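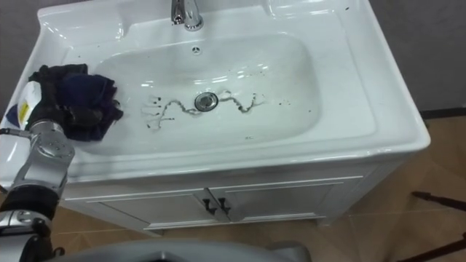 *Basin task, cloth held against the left inner wall. Marks on the basin floor either side of the drain.*

**Notebook, washroom cleaning trial, June. Entry by Sem Van Dijk.**

Purpose of this entry: to record the basin wiping work and to set down, while it is fresh, the points raised by the cleaning staff at Risau. The technical log is kept separately. Colleagues at Zeltel who require joint data or grip settings should consult that log and disregard this one.

**Background**

The Risau building has 28 washrooms, most of them fitted with a ceramic basin on a white cabinet. Under the present arrangement each basin is wiped by hand at the start of the early shift and again after lunch. The Prevlow agreement asks us to establish whether the first of these two rounds could be done by the humanoid, and what the staff would do with the time released. The second half of that question has received very little attention so far. The agreement devotes one paragraph to it.

**Method, as agreed**

1. Basin marked with dark test soil, both sides of the drain, in wavy lines. A few specks are permitted to fall where they fall.
2. Cloth placed in the hand by the operator. Dark cloth to be used, folded loosely.
3. Walls of the basin first, then the floor, then the rim.
4. Tap body and lever excluded from this series.
5. Inspection by a member of the cleaning staff, not by the project team. The inspector uses the same card as for a colleague's work.

Item 5 was added at the request of Mrs Morelli, who supervises the early shift. She considered that a team which had built the routine would be inclined to pass it. I agree, and the change should be carried into the written protocol.

**Observations on the work**

The bunched cloth gives good cover on the curved wall but is difficult to direct. When it is gathered tightly in the hand, the part that meets the ceramic is small and its shape differs each time it is picked up. Staff fold a cloth into quarters and turn it to a clean face after each basin. We have no equivalent of the turn. At present the operator would have to take the cloth out and replace it, and that is a task for a person standing beside the machine for the whole round. The time calculation in the Prevlow paper does not include that person.

Mrs Morelli also remarked that soil near the drain should be brought towards the drain and never along the basin. Her instruction to new staff is to work from the outside inwards. Our path runs across. This should be changed before the next series and is a small alteration.

The rim requires its own entry. Cloth hanging over the front lip can drag on the cabinet door below. Staff wipe the door as well, as a matter of habit, when they have finished the basin. It does not appear on the inspection card, and it was therefore missing from our task list. I suspect there are further items of this sort and have asked two members of the shift to write down everything they do in one washroom, including the things they would not normally mention. 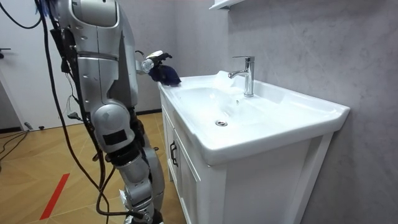

*Side view, hand with cloth at the corner of the rim. Tape on floor, lower left.*

**Floor and access**

Red tape has been laid on the floor in the trial washroom. The working rule is that staff remain on the door side of the tape while the arm is under power. The rule is sound, but it has a cost. On the early shift two people commonly share a washroom, one at the basin and one on the floor, and they talk. With the tape in place the floor cannot be done until the basin is finished. The supervisor has asked for the order of work to be reconsidered so that the floor is always last, as it is in most of the building already.

Cable on the floor remains a trip hazard and must be closed out before any trial with staff moving freely in the room. Owner: Zeltel. The matter was raised at the previous review and was not minuted.

**Points from the staff meeting**

Held in the ground floor canteen at 14.00. I give the points in the order raised and without names, as promised.

- Whether hours will be reduced. The answer given was that contracted hours are protected for the length of the trial. It was put to us that this is not an answer about afterwards. That is correct, and I have passed the question to Prevlow in writing.
- Wiping basins is regarded by several as the lighter part of the shift. If it is removed, what is left is mainly floors, bins and toilets. One member of staff with a long-standing shoulder complaint depends on the lighter work to get through the morning. I had not considered this and it does not feature in any of our papers.
- Others took the opposite view. Reaching across a wide basin for 35 minutes without a break was described as the worst part of the day for the back.
- Who is responsible when a washroom fails inspection. At present the card carries a signature. Staff do not wish to sign for work they did not do.
- Training. Four people asked whether the operator's post would be open to them. No post has been advertised. I said that I would recommend internal recruitment first, and I do so here.

The annual figure quoted in the Prevlow paper, 2,538 hours of basin cleaning across the site, was challenged by nearly everyone present. It seems to have been reached by multiplying a single timed basin, with walking time added on top. Walking between rooms will not disappear when the basin work does. I would ask that the figure be withdrawn from presentations until it has been measured properly on shift.

**Actions**

- Change wiping path to run inwards to the drain. Van Dijk.
- Secure floor cables. Zeltel.
- Draft a split inspection card, with separate lines for machine and hand work. Morelli to comment before issue.
- Obtain the two written task lists and compare with ours.
- Ask occupational health at Risau whether light and heavy duties can be balanced across the shift if basins are removed.
- Cloth turning: look at a flat pad as an alternative. Staff to be shown the pad before it is ordered.

Next series to use the revised path, with the same test soil so that the results can be compared. Tap still excluded.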